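Workshop notebook, October

Soap bench, cold process. Second go at the oat and goat's milk bar for the Curow order.

Divina came back from the Clorkdale fair convinced that a longer cure fixes everything. I have my doubts. The bars we cut last time were still soft in the middle at four weeks, and the ones she had put by for longer were soft too, only smaller. That looks to me like too much olive oil and not enough of anything hard. She says it's the damp in the back store. Could be both. We've never tested one without the other, so neither of us knows.

Batch today: 4000 g of oils, same blend as before except that I took the castor down and put the difference into shea. Milk frozen flat in bags and the lye added a spoonful at a time. It still went tan. Every book says it stays cream if you go slowly enough, and I went so slowly that Endang had her lunch and came back.

The supplier's note for the new oat fragrance (they call it Divulia) claims "no acceleration". Trace in 3 minutes with the stick blender hardly touched. I'd call that acceleration. Poured it in lumps and banged the mould on the floor to settle it.

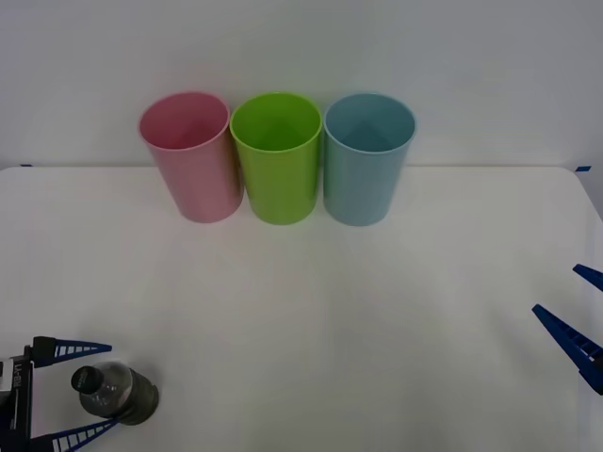

Does the fragrance need to go in at trace at all?

Jarlath stirs his into the warm oils before the lye and gets a smoother pour, though he has only done it with lavender, and lavender behaves for anyone.

Will try his way on a small batch before I believe it. Same oils, same milk, half with Divulia and half plain, otherwise we'll be arguing about it until spring.

Úna wants labels saying "gentle on sensitive skin". I've asked her what we'd show anyone who wrote in to ask how we know. No reply yet. "Unscented" on the plain one is as far as I'll go.

Carroll moulds: the liners are creasing at the corners again. Brendan irons his. I tried it and got the same creases, flatter.

To do: 50 bars wanted for Curow, so two more loaves after this one. Weigh one bar from each loaf every week and write it in the back of this book, Divina's shelf and mine. Order more shea. Cut tomorrow after 10 if it's firm, and leave it alone if it isn't.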